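Draft angle and shrinkage in cheap molded housewares

I spent most of July measuring parts for the Grendton tooling review, and the question I kept coming back to was draft. Draft is the taper on the walls of a molded part. Without it the part grips the core as it cools and the ejector pins punch through the floor. One degree per side is the usual starting point for a smooth wall. Textured walls want more.

Lino Russo had the old Pullo drawings, which specify half a degree on a part 28 mm deep. That works with a polished core and a patient press operator. It does not work at the cycle times Etberg quoted, and their first 500 shots had drag marks on the inside wall to prove it.
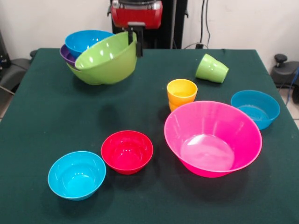

Shrinkage is the other half of the problem. Polypropylene shrinks between one and two percent, and it does not shrink evenly. The rim and the floor cool at different rates, so a round part can leave the press round and be slightly oval the next morning. An open shape like the large lime-green bowl has very little to hold its rim in shape, and most designers deal with this by rolling the edge or adding a small flange. Gerd Meinecke prefers the flange. I prefer the rolled edge, mainly for the steel cost on the parting line.

The Bogale samples were better than I expected. We checked 50 parts from a single cavity against the gauge after a day at room temperature, and the diameter spread stayed inside tolerance. Wall thickness near the gate was less good. Thijs Smits thinks the gate is undersized. I think the hold pressure is dropping too early, and the pressure trace supports me for now.

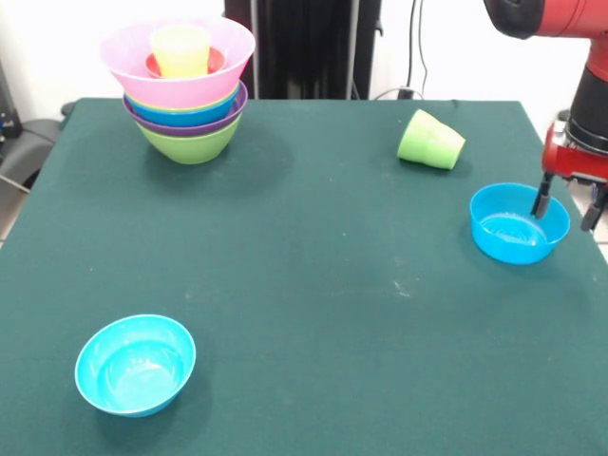 Nested stack, pink bowl on top, lime green at the base.

Nesting depends on draft as well. Too little taper and the parts wedge together, with a partial vacuum underneath. Too much and the stack leans and the carton volume goes up. The fix is a small step or a set of ribs that sets the gap between parts independently of the wall angle. Amedeo Galli is redrawing ours with three ribs at 0.4 mm. The core goes back to the shop after that.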